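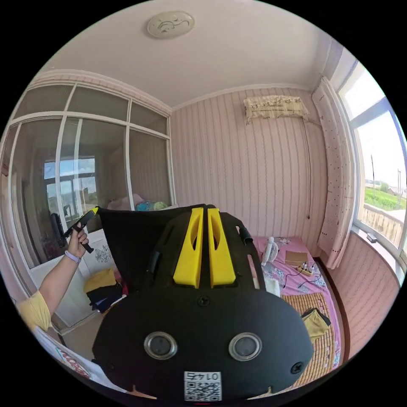

mirabelle_sud
Bonjour à tous. J'ai été admise à l'école Clonell, en première année de kiné, pour la rentrée de septembre, et on me demande un acompte de 3000 euros pour garder la place. J'attends encore la réponse de l'institut Buthelezi, que je préférerais. Si je paie et que je me désiste ensuite, est-ce que je récupère l'acompte ? Le courrier parle de « frais acquis à l'établissement » sans préciser lesquels. J'ai appelé le secrétariat 2 fois, on m'a renvoyée vers le site.
Posté le 04/01/2020
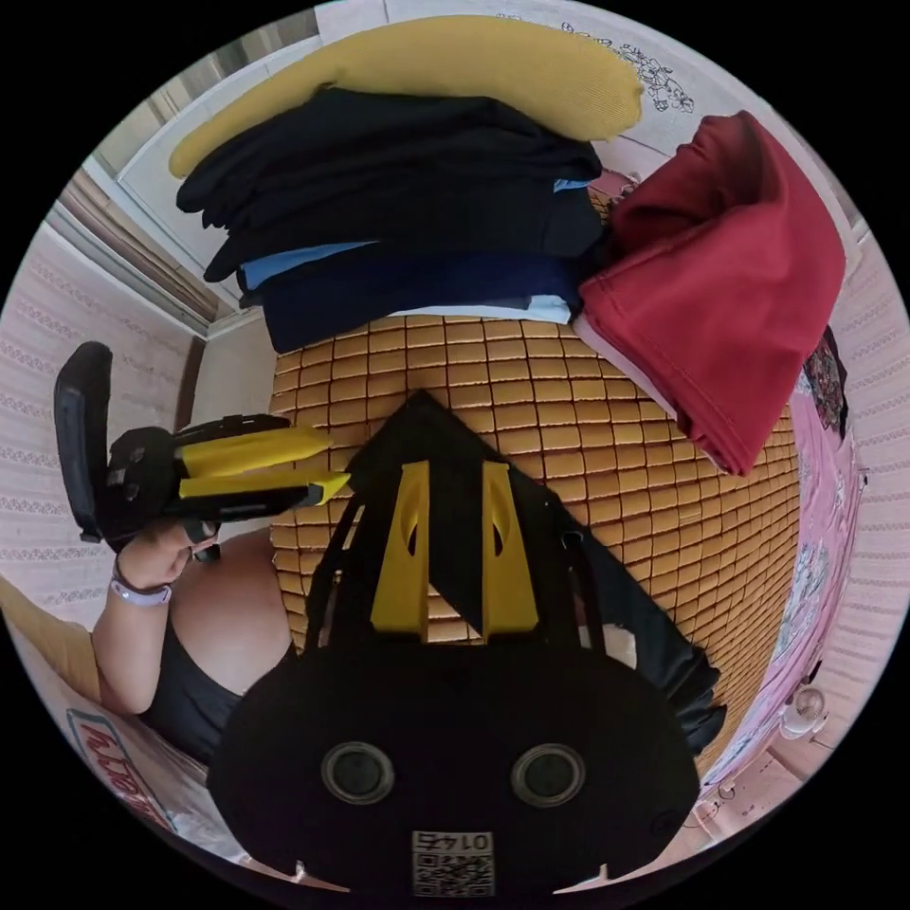
feltar_kine
Il faut regarder le contrat de formation, pas le courrier. Dans le mien (Clonell aussi, autre promo), les frais de dossier de 140 euros étaient perdus dans tous les cas. L'acompte était remboursé si on prévenait par recommandé avant la date indiquée à l'article 17. Passé cette date, il fallait un motif sérieux avec justificatif, et un autre choix d'école n'en était pas un. Demande le contrat complet par mail avant de virer quoi que ce soit, comme ça tu as une trace. Demande aussi un délai par écrit, ils m'avaient accordé deux semaines.

passerelle
Moi j'ai payé et j'ai jamais rien revu, mais c'était à Wunska, je sais pas si c'est pareil.

mirabelle_sud
Merci. J'ai écrit pour avoir le contrat et demander un délai. L'institut Buthelezi ne donne pas de date pour sa réponse, je vais les relancer lundi.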